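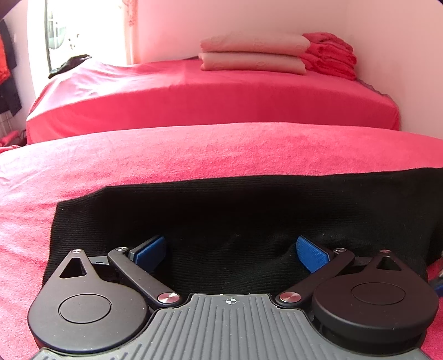 Ciarán Kinsella wrote back on the draft: you're asking people to change their bedtime when the thing they can change is when they get up. Fair. Moved that to the front.

So. Open with it. Talk is about sleep and shift work, 23 mins plus questions. Don't read the title out.

Who's on nights this month? Hands up. Who slept before coming here? (wait)

Point one - the getting up time. Pick one for days off and stick near it. Not the same as your work one, can't be. Somewhere in the middle. Tell the story of me at the Tavis depot, coming off a run of nights in February, sleeping till four in the afternoon, then wide awake at 3 in the morning eating toast over the sink. Went on for years. Keep it short, last time I rambled.

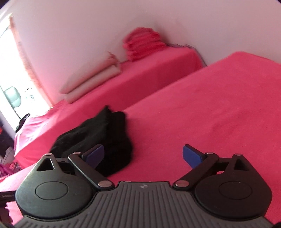
Then naps. Before the first night, have one. Late afternoon, alarm on, phone across the room. People hate this slide because they say they can't nap. Say lying down in the dark still counts for something, you don't have to drop off. Don't get dragged into how long, Gobnait is covering that after the break and she has the proper charts.

Light. Sunglasses on the way home, if you're not the one driving. Say the driving bit twice!! Curtains - blackout lining clipped behind what you've got, dosen't have to be new ones. Renters: ask first before drilling.

Survey bit. 565 forms sent out across the Guvis sites, 469 back. Thank Shafiq Paul for chasing them. Main thing people wrote in the comments box was noise, by a mile. Bin lorries, kids, next door's extension. Post coming through the door. Read out the one with the parrot if the room's awake. 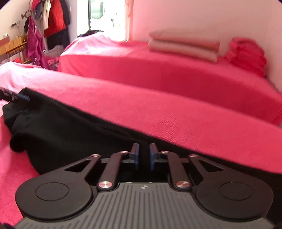
Tomomi Miyazaki put on her form that a note on the front door did more for her than earplugs ever did, and that the neighbours were nicer about it than she'd feared. Read that slowly. Then leave a gap.

Go on to food. Main meal before the shift, something small in the middle, toast or cereal when you get in. Coffee in the first half of the night only. Somebody will ask about energy drinks. Same answer, it's caffiene.

Bedroom. Cool, dark, no telly. Change the sheets before the run of nights starts, you won't do it half way through. I never did anyway. 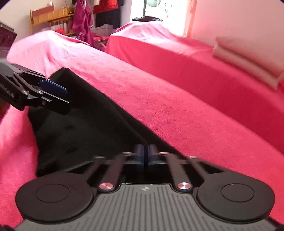 And the people you live with. This is the bit managers skip. Put the rota on the fridge, both weeks. Agree one meal together, even if it's your breakfast and their tea. Pádraig Phelan's lot at Ní Chonaill do a Sunday-style roast at eight in the morning, get a laugh with that.

If running late cut food, keep this.

Last slide: when to see the GP. Nodding off at the wheel, low mood that won't shift, snoring with gasps. Leave it up during questions. Leaflets on the table by the door, take one for whoever's on tonight.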